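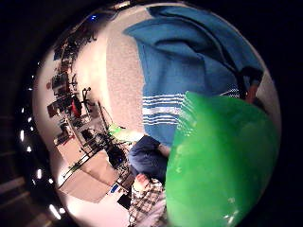

Washing towels at 40 until the softener is gone

The towels in our house in Plano stopped absorbing water sometime in May. The cause was fabric softener, which leaves a coating on cotton loops. I ran them at 40 °C with no softener and 100 ml of white vinegar in the rinse compartment, then dried them on low for 30 minutes and finished them on the line.

It took 6 washes before a drop of water soaked in right away. Detergent dose was half the cap line throughout. Plano water is hard, so the next test is a full dose with washing soda. Spin speed stays the same.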